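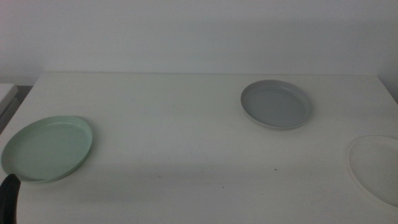
2. Findings

The second part of this report examines pacing in Merum, a survival thriller set on a cargo ferry and shown to the class in April. The group divided the film into 208 shots, beginning with the engine room fire and ending with the rescue. Each shot was timed by 2 students working separately.

Shots in the opening passage run long, and the camera stays with the captain while the crew argues offscreen. After the power fails, few shots last more than 4 seconds. The score drops out at the same point and does not return until the lifeboat is lowered.

2.1 Comparison with Vilis

Vilis handles a similar storm in a single take. The group found its dialogue easier to follow, although the danger felt less immediate.

2.2 Limits of the study

Only the final 30 minutes of each film were timed. Trailers and deleted material were excluded.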